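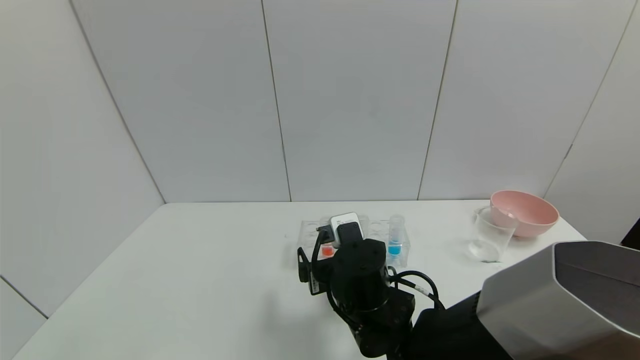

*Slide 1: two vials in the rack, orange-red and blue.*

Good morning. My question is small: can a machine do the bench chores yet? Leen Haddad asked me this at Dodeck, and I said "some of them".
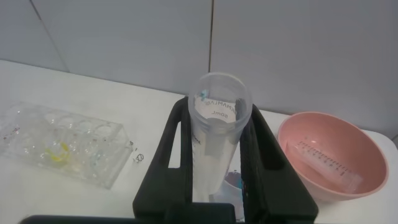 *Slide 2: the 50 mL tube between the fingers.*

Holding a tube is the easy part – pause here. Clear plastic is hard for cameras.
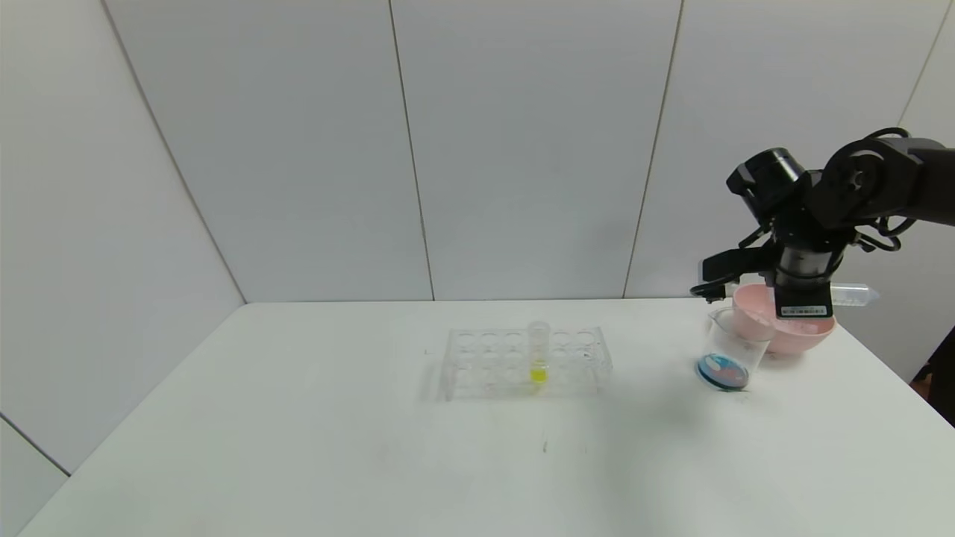

*Slide 3: one tube in the rack, a little yellow liquid.*

My answer for Plelbridge: not without a person near. Take questions.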